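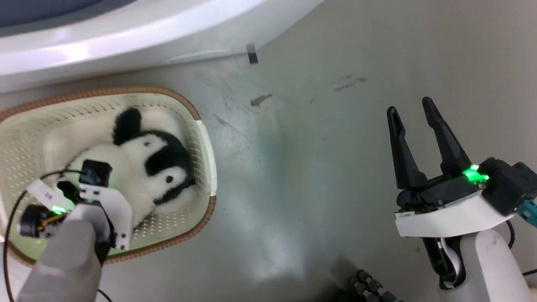
Left arm over the panda in the basket, right gripper open. The right wrist carries the two-finger unit under comparison.

Gripper comparison, Plistetdale bench

The soft-object trials on the two-arm rig finished in December. Two sets of fingers were compared: the tapered pair supplied with the Droltik wrist, and a wider flat pad cut in-house to the same mounting pattern. Controller, cameras and teleoperation settings were left alone between sets. Over 300 attempts were logged, all of them pick-and-place with plush toys and a shallow plastic basket at floor level.

The tapered fingers did better at getting in beside the basket wall. The wide pad tended to catch the rim on approach, and the operator had to back off and re-enter at a steeper angle. Once closed, the pad held long-pile fabric with less slip. On the tapered set, most drops came in the first part of the lift, when the fingers had closed on fur with very little of the body behind it. Closing 19 mm deeper fixed the majority of these, at the cost of more contact with the basket floor.

Wrist camera placement remains a problem. In the current bracket position the lens ends up against the toy during a deep reach, and the operator is left with the head view alone until the arm comes back up. Man-sik Yoo has drawn a revised bracket that moves the module 38 mm back along the forearm. It keeps the existing screw pattern. The wrist cable will need a longer service loop, as the present one comes close to its limit at full roll.

Controller notes: the Trenden firmware reports finger current at a lower rate than position, so grip detection lags on compressible objects. We have switched to a position-error threshold for plush and kept current for rigid parts. Left and right thresholds are set separately.

Logs and finger drawings are on the Lodhi share under bench report 1,458. The pad set is still mounted on the spare wrist. Anyone wanting rig time for cloth or bagged goods should book through Man-sik before the new brackets go on.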